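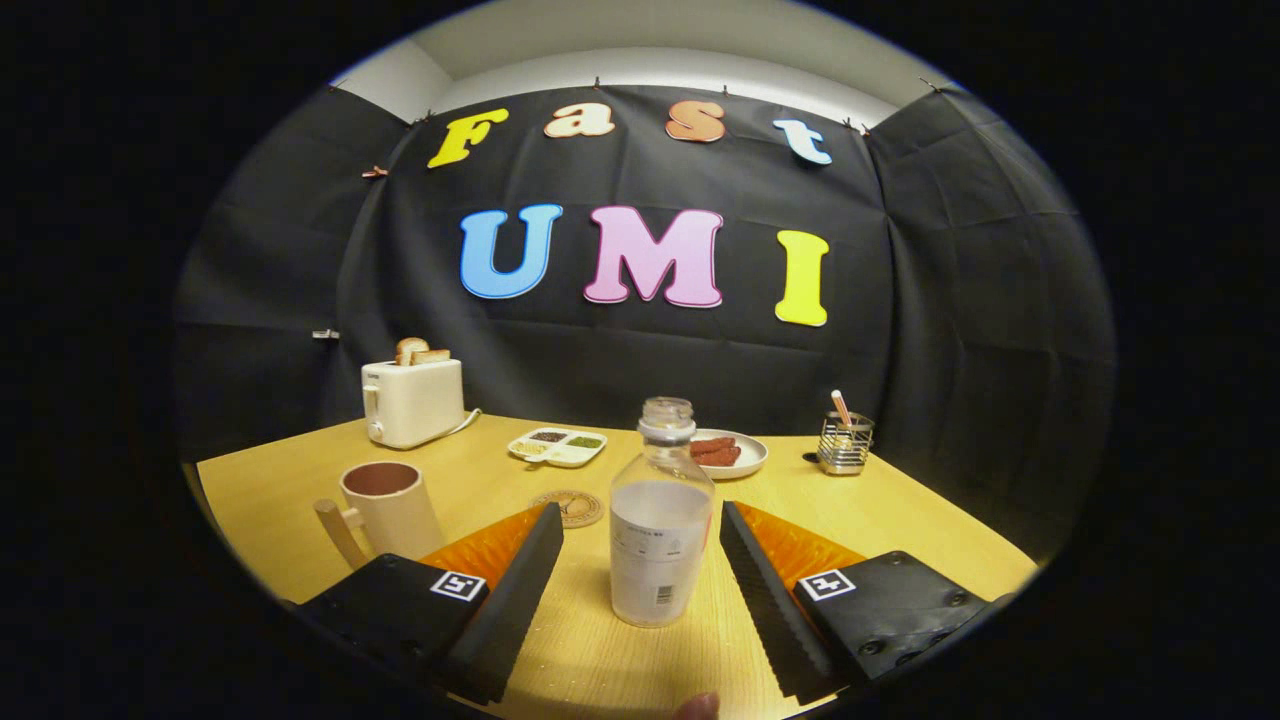 Chapter 9: Letters for Display

November
By Lucía Marín

Display lettering is lettering meant to be read from across a room. It covers shop signs, classroom boards, banners, stage backdrops and the titles on exhibition panels. The letters in a book are read at arm's length by someone sitting still. Display letters are read by people who are walking, talking or looking for something else, and they have to work quickly.

This chapter deals with letters cut from sheet material and fixed to a background. Painted letters are covered in Chapter 10.

Size and distance

Start with the distance to the farthest reader. Stand there with a test letter before cutting the full set. A word that looks heavy on the worktable often looks thin from the back of a hall. When Ignacio Carrasco lettered the entrance hall of the Gunness library, he cut the same capital R in four sizes, pinned them up and asked people coming through the door which one they could read. The second largest was chosen. It was 333 millimeters tall.

Two lines of text can be set in different sizes to show which matters more. Make the difference plain. If one line is only slightly larger than the other, it looks like a cutting error.

Color and outline

Contrast between letter and background does more for legibility than the choice of color. Pale and bright letters read well on black. Dark blue on black does not, unless the letter has a light outline. A white border also helps when each letter of a word is a different color, as it gives the word a common edge.

Spacing

Measure nothing at first. Lay the letters out by eye, step back, and adjust. Straight-sided letters such as M and I need more room between them than round ones. An A next to a V needs very little. Rulers come in afterward, to check the baseline.

Fabric grounds

Cloth is cheap, light and easy to store, but it keeps its folds. Press it before hanging, or roll it on a tube between uses. Fasten the top edge first and work down the sides. The Modise workshop used one piece of cotton for over 70 displays before replacing it.

Terms to know: baseline, counter, ground, outline, stroke.

Related chapters
Chapter 8: Paper, Card and Foam Sheet
Chapter 10: Painted Signs, by Iñaki Lorente
Chapter 11: Planning an Exhibition Panel
Appendix B: Cutting Templates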